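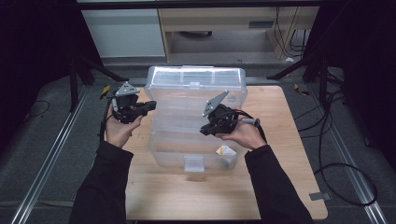
Nomination Form Length and Completion in a Workplace Recognition Scheme

Student project report
Ksawery Borkowska and Frøydis Rønning
Supervisor: Shona MacLeish
Submitted Dec 22, 2019

1. Background

Boström runs a yearly staff recognition scheme across its Nusorham and Diltport sites. Any employee can nominate a colleague or a team for work on inclusion. The scheme had used the same online form since it started. Human resources staff had noted that many people opened the form and left it unfinished, and that most finished nominations came from office staff at Nusorham. The aim of this project was to find out where people stopped and whether a shorter form would change who took part.

2. Method

The old form had 18 fields, including two free-text statements with a minimum word count. We built a second form with 4 fields: nominee, site, reason for nomination, and contact address of the nominator. The reason field had no minimum length. Both forms ran on the same survey platform and were reached from one link, which assigned each visitor to a form at random. The assignment was stored in the browser so that a returning visitor saw the same form.

The trial opened in March. Page events were logged by field, without names. A record was treated as started when the first field was filled in, and as complete when the confirmation page loaded. Test entries made by the project group were removed before analysis.

Ottar Bakke, the scheme coordinator, also gave us read access to the judging notes, with nominee names replaced by codes. Loïc Joly read the reason statements from both forms and rated whether each one described a specific action. He did this without knowing which form a statement came from.

3. Results

There were 133 started records in total. Completion was higher for the short form. On the long form, the most common stopping point was the first free-text statement, followed by the field asking for the nominee's job grade. Several comments left in the feedback box said the nominator did not know a colleague's grade and did not want to ask.

Completed nominations from Diltport came mainly through the short form. Diltport staff mostly work shifts and use shared terminals, and the event log shows longer pauses between fields for that site on both forms. Shared terminals may also have affected the random assignment, as a second user on the same browser would have been given the form stored for the first.

Statements from the short form were shorter. The ratings for specific action were close between the two forms – the long form scored slightly higher, but the difference was within what we would expect by chance.

4. Discussion

The job grade field is not used in judging. It was added for a report that is no longer produced, and it can be dropped with no change to the process. The word count minimum is harder to judge. Two of the judges said they rely on longer statements when entries are close, and a short form moves that work to a later stage, when the coordinator has to contact the nominator.

The browser storage problem is the main weakness of the design. Assignment by site and shift would have avoided it but would have needed a longer trial. We also did not measure whether nominees from the short form were more or less likely to be shortlisted, as the shortlist had not been confirmed when the data were closed.

5. Recommendations

Remove the job grade field from the form. Replace the two statements with one, and give a suggested length in place of a minimum. Add a save option for staff on shared terminals. The Stundgate office, which joins the scheme next year, should be logged as a separate site from the first day.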